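Teaching grippers to pick up what slips away

The engineer who runs the small-objects study at Arura laughs when I ask why she chose necklaces. "I have been untangling them my whole life," she says, pouring us both more tea, "and I thought, well, if I find it hard, then surely there is something in it worth writing down." She had wanted to study cables at first, the ordinary kind behind a desk, but cables are stiff and rather forgiving, and a fine chain forgives very little.

The method is simple enough to explain over a kitchen table, where we happened to be sitting. People take a gripper in each hand and do household jobs with them, at home, at whatever pace suits them. The recordings go into training a policy that will later run on a pair of robot arms. Her group collected 524 sessions this way, in 39 homes, and kept 400 of them after going through everything by eye. "The ones we threw out were mostly my fault," she says. "I wrote the first instructions far too strictly. I told people which hand should go first, and you could see them stop and think about it, and of course the model learned to stop and think about it too."

So she rewrote the sheet in August, and the new one ran to two sentences. Put the things away. Use whichever hand you like. After that the sessions got messier and, to her great delight, the results got better. People began to hold a chain up and let it hang for a moment before lowering it, which had never been in her instructions at all, and the policy picked up the habit. She still talks about the first time she saw the arms do it on their own, in the Belero lab, with the lights half off and her coat already on.

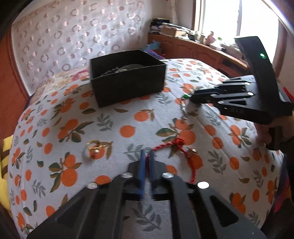
Şimşekoğlu is less sure that the hanging pause deserves all the credit, and told me that the looser instructions also brought in far more patterned backgrounds, so the policy may simply have had better practice at telling a thin chain from a printed cloth.

She takes that well when I pass it on. "It's a fair point, and I go back and forth on it myself," she says. The next round will try to separate the 2 effects, with the same jobs done on plain sheets and on busy ones. Rings are coming along nicely, she tells me, but knotted cord is still a misery, and she would like a good deal more of it before anyone asks her for a number. Then she gets up to see whether there is any cake left, and there is, so we talk about cord for another half hour.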